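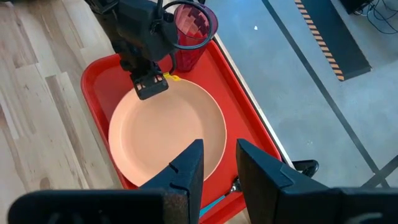 Antenna Range Closes Its Gate, Keeps Its Opinions

The outdoor antenna range at Trorkbridge made its last measurement in May, and the department has now got as far as agreeing on what to do with the land, the tower and the shed. The tower comes down this winter. The land goes back to the county. The shed, which leaks, is apparently of historic interest.

For readers who joined after the indoor chamber opened, the range is the long strip of mowed grass beyond the south parking lot, with a wooden tower at one end and a turntable at the other. You put a transmitting horn on the tower, bolted the antenna you cared about to the turntable, and turned it slowly while somebody in the shed watched a pen draw a line on paper. If the line matched the theory, you did it again, because it never matched the theory the first time and you were suspicious. If it didn't match, you went outside and looked for a truck.

Trucks were the great subject of the range. A flat piece of ground with a road along one side is a fine place to measure the antenna, the ground, the road and anything parked on it, all at once and in no particular order. The logbooks are full of notes in the margin. "Truck." "Truck again." "Bread truck, 10 minutes." One thesis from the early years has a bump on the left side of every pattern, explained over four pages as an edge effect. The next student on the range found the same bump with a completely different antenna and traced it to the fence. The thesis still stands. So does the fence.

The range's best known work was on slotted arrays, and most of it was paid for by Zetura, back when that firm made radar parts and had not yet decided it was in the business of "solutions." Zetura sent over a panel with 1132 slots milled into it and asked for a full set of patterns at seven frequencies. The job was quoted at one summer. It took two and part of a third, mainly thanks to rain, and produced a report of 915 pages that was bound in two volumes so a person could lift it. The library has both. Volume two has been checked out once, according to the slip, and was returned the same afternoon.

All the same, people did use that report. The section on mutual coupling near the edge of the panel was copied and passed around for years, usually without the cover page, and it turned up in other groups' references under at least three wrong titles. Anyone who has built an array since then and been puzzled by the outer rows has had reason to be grateful to it, or would have if they'd known what it was called.

Later the range moved on to smaller things. There was a stretch of work on helical antennas for weather balloons, which was popular with students because the antennas were light and could be made at a kitchen table. There was a less popular stretch on buried antennas, which involved a good deal of digging and a long correspondence with the grounds office about who had authorized the holes. Then came the Mfaume project, a low-cost receiving array for tracking lightning at long distances. It was the last big thing built here from scratch. The elements were cut from ordinary tubing, the phasing network was put together on a bench in the basement, and the whole array worked the first time it was switched on. This so alarmed the group that they spent a week trying to find out what was wrong. Nothing was. The results were published with a tone of mild disbelief that the reviewers asked them to take out.

By then the indoor chamber was being planned, and everybody knew how that would go. A chamber has no rain, no bread trucks and no geese. (The geese have not come up until now, but they had views on the turntable, and expressed them.) You can run a full set of patterns overnight in a chamber while you are home in bed. The new positioner, built by Romulier, holds its angle better than the old one ever did, and it does not need to be kicked. Patterns that used to take a week of good weather now take a morning, and the students complain that a morning is a long time.

What the chamber can't do very well is go low. Below 1000 megahertz the absorber on the walls starts to lose interest, and the measured patterns begin to look like something from the range in its truck period. For a few years the low-frequency work went on outside for that reason, and that kept the grass mowed. The group's newer methods measure the field up close and calculate the rest, and they have slowly eaten into even that. The final job in May was a pair of log-periodic antennas for a teaching lab. The patterns were good. There was one small bump on the left.

As to what happens next: the logbooks and chart rolls have gone to the library, where they will be scanned as time allows, which in our experience means they are safe from scanning for a good while yet. The pen recorder will sit in the lobby display case next to the waveguide switch that no one can identify. The turntable has been claimed by the astronomy people, who say they have a use for it and have been asked not to tell us if they don't. The tower is not safe to climb and has not been for longer than anyone would care to put in writing. Please don't climb it for old times' sake.

Former students and staff who would like a look at the place before the tower goes can get the gate key from the department office during normal hours. Wear boots — the low end of the strip floods, and always has, and there are several correction factors to prove it. If you have photographs of the range in use, the office would like to borrow them, especially anything showing the original horn mount, which appears in every report as a tidy line drawing and is remembered by everyone who used it as mostly tape. Items left in the shed should be picked up before the tower crew arrives. There is a raincoat, a slide rule in a case, and one shoe.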